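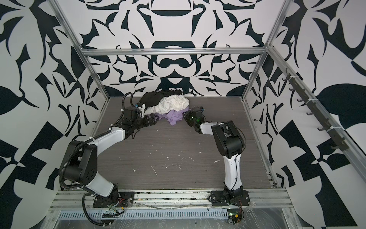
*Cell 3 with both arms over the clothes pile.*

## Cell 3 upkeep: common questions

**How often should I wipe the table?**
At the start of each shift, and again if lint is building up in the middle. Use a dry cloth. Sprays leave a film on the wood-grain top.

**What do I check on the arms?**
The bolts on both black mounting plates, then the cables. Move each arm through its full reach by hand with the power off. A cable that pulls tight at the elbow needs more slack before you run anything.
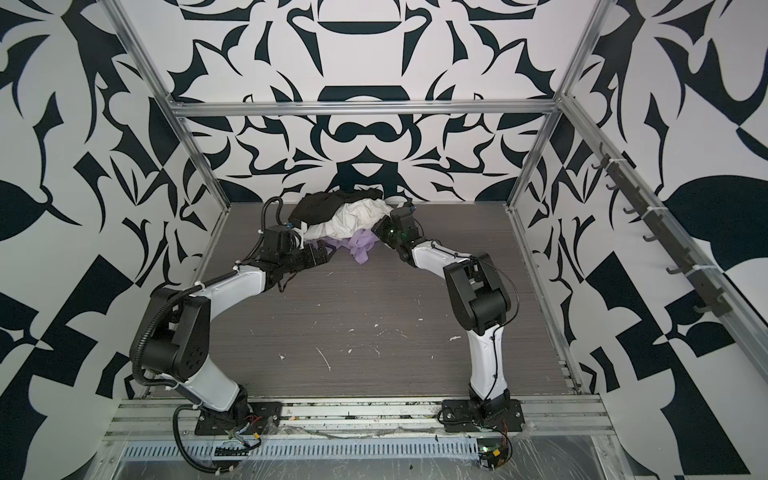
Cable ties are in the grey drawer. Don't reuse old ones.

**Can I take the plastic sheet off the front?**
Only to get at the wiring under the rail. Put it back before you load clothes, or fluff gets into the slots.

**A gripper keeps dropping fabric. What now?**
Clean the fingertips first. If it still slips, run routine 153 and write the result in the log.
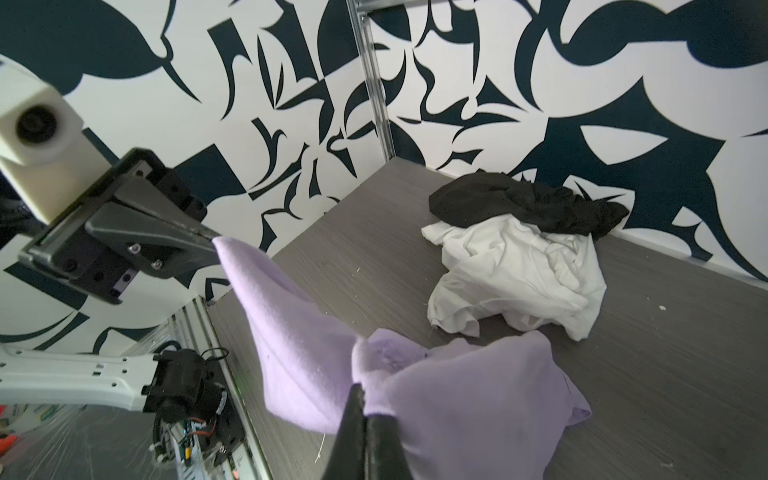 Thick fleece is a good test, as is a thin T-shirt. Try both before you change any grip settings.

**Who do I call?**
Uliana Kravets on extension 215. After 5 pm, try Arsen Ivanyshyn on 1035. Spare fingers come from Zavau and should be ordered by the end of September.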